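From: Enda Madigan
To: refurb-list
Subject: Re: [refurb] Old towers, what is worth pulling and what goes in the bin

On the question from Constanza, whose message is quoted in full so people joining the thread have it.

Constanza Lucero wrote:
> Hi all,
> We took in 38 desktop towers from the Darndale office clear-out and
> I have to decide how far to strip them. Storage wants them gone by
> the end of the month. My questions:
> 1. Do we keep the boards, or send them with the metal?
> 2. Is anyone still asking for plain PCI? I was going to scrap
> anything with the long white slot.
> 3. Can I take the crossbar out of these without undoing the whole
> back of the case? I had a go at one and gave up before I bent it.
> 4. How are people recording what came out of which case? Last time
> we ended up with a crate of memory and no idea where it was from.
> Constanza

I'll go in order, except that I'll do number 3 first, as it holds up the rest.

Look for the small black latch knob toward one end of the crossbar, in a rectangular cutout. Start there and leave the screws at the back alone. On the cases I have worked on, the bar comes free at the knob end and then lifts out. If it will not move, check for a cable caught under it before you pull any harder. The thin twisted pairs are the ones that get torn, and a torn one can take its header off the board with it.
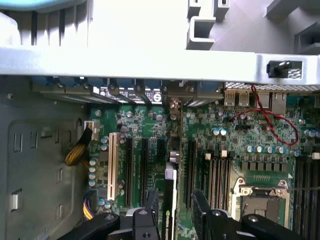

Darndale, June 27, 2025

Notes from the bench, typed up the same evening. I have put them under your numbers.

1. Boards. Keep them if the socket is clean, otherwise they go. I look at the socket before I look at anything else. A board with a bent pin is not worth an hour of anyone's time at the price we get. Vasylenko takes green boards by weight and does not want them mixed with steel, so pull the slot covers, brackets and any clips and put those in the metal bin. They do not mind a heatsink left on. They do mind batteries, and sent back one of our crates over it.

Unplug the power connector at the board end and hold it by the plastic body. Where there is a braided sleeve, don't pull on the sleeve. Fold the cable back against the side panel and it stays out of your way while you work on the rest. If the whole supply is coming out anyway, leave the cables on it and tie them in a bundle.

2. PCI. Yes, people still ask. I had 9 requests last year for machines with a plain PCI slot, nearly all for a sound card or some kind of control card that was never replaced. Please don't scrap those boards without posting here first. I would set aside the ones with the long cream or white slot, test them, and keep the case with the board. People who want the slot usually want a complete machine and don't want to match a case to it.

I would not go looking for cards to go with them. Skutier has a shelf of them already.
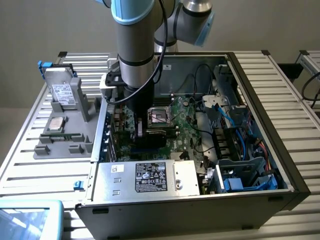
Lay the tower on its side with the open side up, on something that won't roll small screws onto the floor. Slatted tables are good for keeping a case from sliding, but a screw will find the gap every time, so put a tray down next to you. I do the memory first, then any cards, then the cables, and the processor after that. If the socket frame is up and the processor is out, put a cover on the pins right away. We have lost more boards to a dropped screw in an open socket than to anything else. If you have no covers, ask me, I have a bag of 96.

The drive bays can wait until the end. It is easier to see what you are doing once the cables that run across to them are gone.

4. Records. We use the Wostness sheet, one line per case. Write the case number on masking tape and stick a piece on the case, on the board and on the bag with the small parts. Don't write on the white stickers that are already inside, as the marker rubs off them. Memory goes in the bag for its own case until it has been tested, and only then into the common box. That would have saved you the crate.

Two things I don't have an answer to. Does anyone know a buyer for bare cases with the panels still on? And does the metal yard want plastic brackets taken out of the fan area, or will they take the case as it comes? I have been removing them and it is slow.

Constanza, I can take ten of the towers if you can get them to me before your deadline. Send me the list with the PCI ones marked.

Enda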